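Kanby Hand Gripper, pair
Home > Handling > Grippers and teaching tools

Stock code 652. Sold in pairs only. Page last checked April 24, 2020.

We get asked every week whether a machine can do the washing up yet, or pack a punnet, or lay a table. Our answer at Distamitz is still no, not at a price or a pace you would put up with. What we can sell you is the tool people use to show a machine how such jobs are done. You hold one in each hand, do the chore yourself, and the recording goes off to be learned from.

Soft fruit is a fair place to start. A strawberry is small, it bruises, and no two are the same shape.
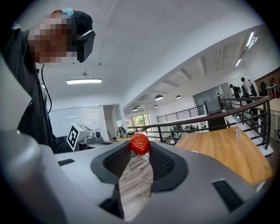
Padded fingers help, but they don't settle the matter. The maker, Gistasov, says a trained arm can copy a simple pick after 500 recordings. We have tried it with 36 different berries and would call the results mixed. Move the plate a hand's width and the arm may well need teaching again. A child of four manages the same job without lessons.

If you run a kitchen or a packing bench, please don't buy these expecting to save on wages this year. If you are doing research, or you simply want to find out how hard your own job is to copy, they are decent tools and fairly priced.
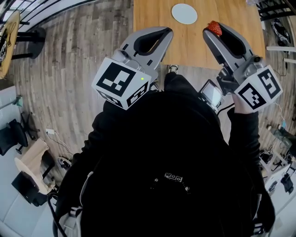 Wrists get tired before batteries do, so plan short sessions. New users tend to squeeze too hard at first and slow down to a crawl after that — both end up in the recording.

Spare finger pads are sold separately. The Helmy carry case fits one pair, without chargers. Next delivery from Gistasov is due in October.

Returns: 36 days, unused, in the original box. We don't refund on the grounds that the robot didn't learn.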